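Teaching by demonstration (robotics)
Thursday, June 4, 2020
By the Fanside robotics desk

Teaching by demonstration is a way of giving a robot a new skill by showing it the job instead of writing out every motion in code. A person moves the robot through the task, the robot's motions and camera views are recorded, and a learning program works out how to do the same thing when the cup or the drawer has moved a little. It is one of the liveliest corners of automation, and a wonderful one to watch!

There are 2 main methods. In hand guiding, the teacher takes hold of the arm and pushes it along the path. It feels natural, and the teacher can sense the weight of a door or the catch of a latch, but the teacher's own hands often end up in the camera view. In remote control (usually called teleoperation), the teacher works from a short distance with a pair of small copy arms, a joystick or hand trackers, and the robot follows. Two-armed machines are mostly taught this way, as one person can drive both sides at once.

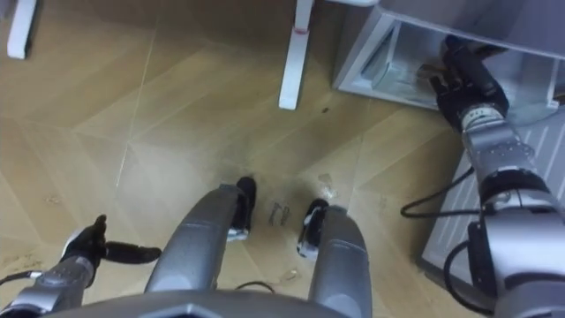 Robot's view of a reach into the open compartment of a grey cabinet. The left gripper is held open above the floor.

Cabinets, drawers and shelves are favorite practice jobs. The inside of a compartment is hard to see, the gripper itself blocks part of the view, and the walls leave little room for a clumsy approach. A good teacher slows down at the opening and keeps the idle arm well out of the way, and those habits carry over into what the robot learns.

The Enard project, started in March, built its first lesson set from 80 demonstrations of a single cabinet task, recorded by 6 teachers. Its companion software, Pristine, lets a teacher replay each run and throw out the ones with long pauses or bumps. The Gallagher workshop takes a different line and keeps some of the fumbles, so that the robot also sees how a missed grasp is put right. Both camps have their fans, and the argument is great fun to follow.

See also: teleoperation; hand guiding; imitation learning; gripper

Contact | Copyright 2020 Fanside | Back to top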